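# Sorting the play kitchen

The toy kitchen stuff had gotten out of hand again by June, so I gave it an afternoon.

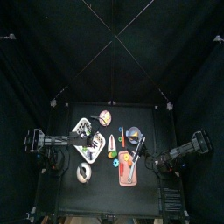

We have been collecting these pieces since we lived in Drodbridge. The first set came from a yard sale there, in a shoebox with a rubber band around it, and I paid 2 dollars for the lot. After that it grew the way toy collections do. Grandparents added to it. A neighbor who was moving left a bag on our porch. By the time we got to Lernstead it filled a whole drawer and part of a shelf, and most of it never got played with, as the good pieces were always at the bottom.

My rule this time was to keep what fits in one bin. I have a plain storage bin with a lid, 24 inches long, and it slides under the bench in the hall. Anything that didn't go in had to go somewhere else.

I started by pulling out the things that hold other things. Baskets, bowls, pots. They take up the most room and they are also what the kids reach for first -- a four-year-old with a basket will find something to put in it. I used to nest them by size, which looks nice and lasts until breakfast. Now they go in last, right on top, and the small food goes inside them. The white basket is good for this because the small pieces can all go in together and come out together.

Cutting boards were next. A pink cutting board gets more use in our house than any other single toy, and I don't really know why. It has been a tray, a laptop and a bed for a stuffed rabbit. Boards store best standing up along the side of the bin. Lying flat they end up as a false floor and you lose whatever is under them.

Then the food. I put it into two piles, whole things and things that belong to a set. If a set was missing half its parts I let it go. This was the slow part of the afternoon. There was a pizza with 11 toppings and no crust, and I went through the couch cushions for that crust before I gave up on it. The toppings stayed, because they work fine as general vegetables.

Washing took less time than I expected. Plastic pieces went into a sink of warm water with dish soap, then onto a towel. Wooden pieces I only wiped with a damp cloth. Don't soak the wooden ones. I ruined a very nice bread loaf that way back in Drodbridge, and the paint came off in strips.

A few notes on what I would and wouldn't buy again:

- Fuden makes a small pot with a lid that has held up for years. The handle is still on it.
- The Ki tea set is pretty, but the cups tip over if you breathe near them.
- Anything with hook-and-loop dots collects hair. You can pick it out with a pin, but you will be doing it every month.
- Play money. We had a box that said 2000 pieces on it. Never again.

What didn't fit in the bin went into two grocery bags. One went to the preschool down the street and the other is still by the front door, where the kids have been shopping out of it on the way to the car -- so I need to move that one tonight.

The lid does close, if the baskets are turned the right way. I still have the play dishes to go through, and those are in a separate box in the garage that I haven't opened since the move.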